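Mapplebeck White Mounting Panel

I've been selling workshop bits from my little online shop for 7 years now, and the Mapplebeck is the one I end up chatting about most in emails, so I thought it was high time it had a proper page of its own. It's a big white panel for fixing things to. I know, it doesn't sound like much! But if you've ever tried to find somewhere sensible to put a bracket, a lamp arm, a cable guide and a tool rest all at once, you'll know how quickly a bench fills up.

I started with one in my own garage. Before that I was screwing everything straight into the wall (brick, crumbly, horrible to drill) and every time I changed my mind I had another crater to fill. With the panel up I just move things about on that, and the wall gets left alone. I've shifted my own fittings more times than I'd like to admit and the panel still does its job, though it has collected a few spare holes along the way. You can plug those if they bother you. Mine don't bother me, and I quite like having them ready for the next thing.

What goes on it? Pretty much anything that comes with a screw hole. Most people begin with a strip or two and a round flange mount, then add to it as they go. I'd say live with it for a week or so before you fill it up, as you'll soon find out which corner you keep reaching for.
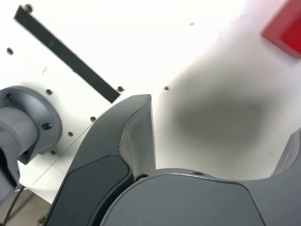 Black strip fixed with a screw at each end, and the grey flange mount over on the left.

A narrow black strip like this one is what the Edau flat bar looks like and it's sold separately. It goes on with two screws, one at each end, and you can run it level, upright or on a slant, whichever suits what you're doing. Put both screws in finger-loose first, get the angle you want, then nip them up. I did mine the other way round the first time and had to undo the lot!

A grey round mount like this is what the Stultico looks like. It has a nice wide flange, so the load gets spread over a decent bit of panel, and the body is a plain cylinder that sticks straight out towards you. Please do use every bolt hole in the flange if you're hanging anything with a bit of weight to it. I get the odd message saying a mount has started to droop, and when I ask, there's usually a bolt still sitting in the bag.

A few things people ask me

Does it come drilled? The standard one comes with fixing holes only and you make your own for the fittings. Mark up in pencil, start with a small bit and go gently. A strip of masking tape over the mark stops the drill skating off across the white, and you'll be glad of it.

Does it show the dirt? Well, it's white, so yes, a bit. A damp cloth and a drop of washing-up liquid sees to most of it. Keep away from scouring pads, they'll take the shine off and then the muck clings all the more.

Can I put it up on my own? I wouldn't. It's an awkward size to hold and drill at the same time, so rope somebody in for ten minutes and make them a cup of tea after.

Can I cut it down? You can, but I can't take it back once you have, so measure twice.

Ordering

The panel on its own is £228, and that includes the wall fixings and a spare set of screws. The Edau bars and the Stultico mounts have their own pages in the Trorard fittings section, and if you order them together with a panel I'll pack the lot in one go so you only pay for one delivery. Allow 3 working days for me to get it wrapped and out of the door (a bit longer in May, when I shut up shop for a break).

Stock code is 1432 if you're ringing up. Have your wall measurements handy and tell me what you're planning to hang, and I can usually talk you through which bits you'll need and which you can leave for now.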